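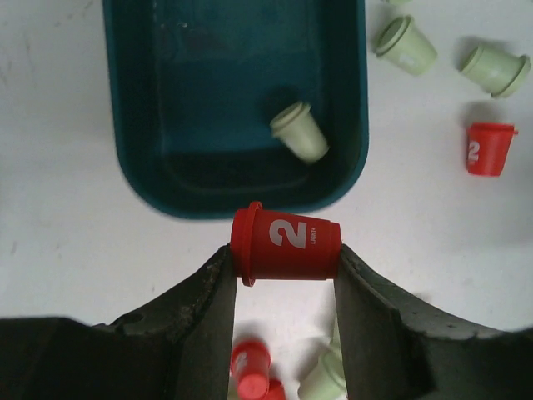 I have been trying to drink less coffee since May, and I'd like some credit for it, because I come from a family that puts the pot on before anyone has found their slippers. My grandmother in Vinstead kept hers going until supper!

The plan is simple enough. One good cup at breakfast, a weaker one at 3 in the afternoon if I'm flagging, and then tea. My neighbor Hanneke Goossens gave up entirely and says she sleeps like a stone, but she also gets up at 5 to swim, so I'm not sure we're the same kind of animal.

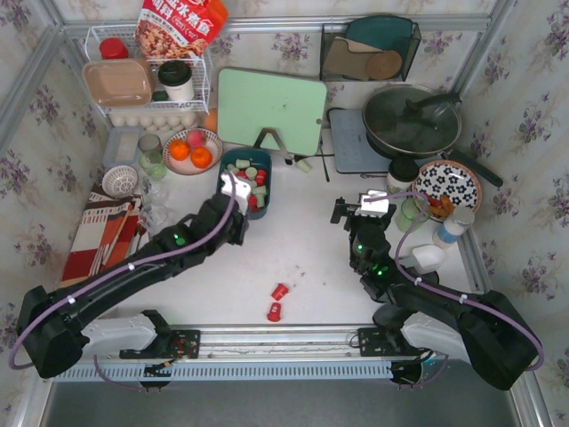 ## The afternoon cup

This one is the hard one. Mornings I can manage – it's that gray stretch after lunch when I start wandering toward the kitchen with no real purpose. I've tried a walk down to Noltside and back (lovely, if it isn't raining) and I've tried an apple.
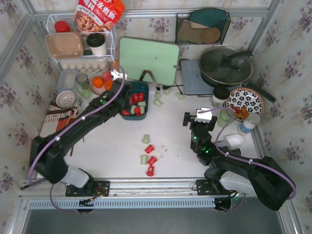

The walk works better than the apple, I have to say, and I usually meet somebody on the way and get home late with my head nicely cleared. Then I put the kettle on and have the mint tea, and most days I don't miss the other stuff until suppertime.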